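Odham Street Library Gets Its Saturday Hours Back

Well, it finally happened. I walked past the Odham Street branch this morning and the doors were open, on a Saturday, for the first time in ages! 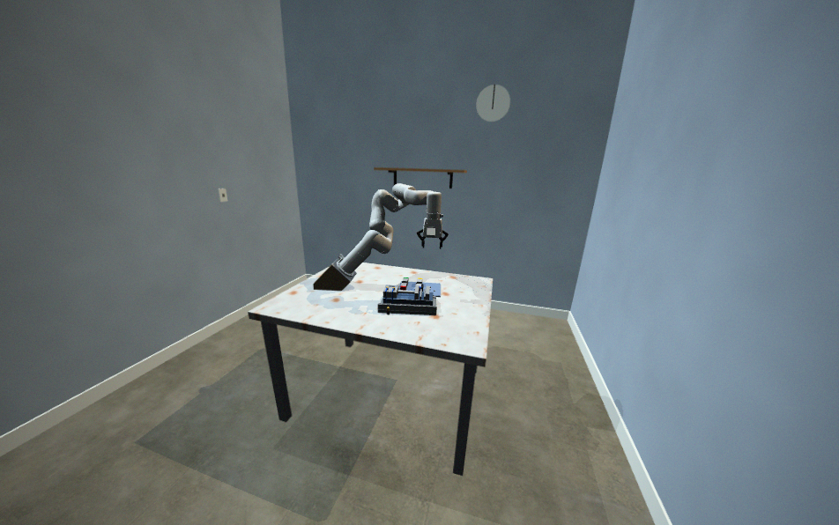 Posted 09/10/2021

If you missed the whole saga, the town cut weekend hours at our smallest branch last year and said it would look at them again in the fall. A few of us got a petition going (I stood outside the Tustau bakery with a clipboard and very cold hands) and we ended up with 472 names. The council voted the hours back in on Tuesday night, and I stayed for the entire meeting, including a long stretch about storm drains.

So the new hours are 10 to 4 every Saturday. Chiến Nghiêm, the branch manager, told me the first morning brought in more than 100 people, and 58 of them signed up for a new card. "I ran out of the little plastic sleeves before lunch," he said. He looked tired but pretty happy about it.

Kids' story time is back too, at 11, in the room on the Yeo Avenue side. You don't have to sign up, but get there early if you want a spot on the rug – my niece and I were squeezed in next to the radiator.

A couple of things are still up in the air. The book drop stays locked on Sundays for now, and the Orix bus doesn't stop near the branch on weekends, so plan on walking or driving. Chiến says he has asked the bus people about it and is waiting to hear back.

Late fees from the closure are wiped, by the way, so bring back that cookbook. I have two of my own to return next Saturday.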